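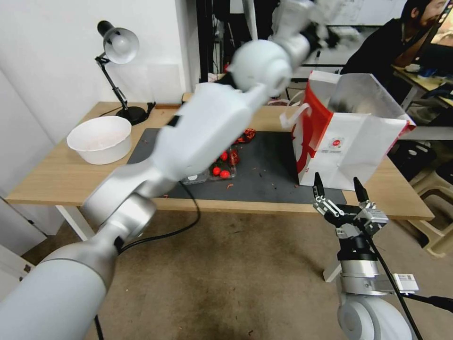 Tabletop sorting and packing, two-arm station. One arm is raised above the table; the gripper of the second stands open at lower right.

Gallery: The Birkmont Two-Arm Station at Work

The Birkmont is a two-arm workstation offered by Starnik for light handling tasks at table height. It is supplied as a complete service, covering the arms, the grippers, installation, operator instruction and scheduled maintenance. The photograph on this page was taken from the head position of the station, the same point of view from which an operator follows the task.

The work at hand

The task concerns small goods and their packaging. A clear plastic container of small red round items stands at the center of a dark gray work mat, with a white paper shopping bag, striped in red, to the right and a wide white bowl to the left. Items of this kind are part of the standard Birkmont task library, which lists 784 object types in 11 groups, from kitchenware to soft packaging.

The gripper

Each arm is fitted as standard with a parallel gripper. The black fingertips visible on the second arm are tapered, a form recommended for small items and for handles. Replacement fingertips are included in the service plan and may be ordered in sets through the Ghauri parts desk.

The table and its surroundings

The station does not require a dedicated room. A light wooden table, a mat and a desk lamp are in use in the photograph, and a desk with a computer monitor is occupied in the background. Clients are asked to provide a level floor and a clear route for cables before the installation visit.

Availability

Starnik offers the Birkmont for purchase or on a lease of 56 weeks — the lease includes all scheduled maintenance. Each station completes 100 hours of supervised operation before delivery. Orders placed before the end of October will be installed under the present terms.

Demonstrations are held at the Plellovell showroom by appointment, except on Sunday. Requests for a demonstration, for printed task lists or for permission to reproduce the photograph should be addressed to Vasylyna Pylypenko, Client Services, Starnik.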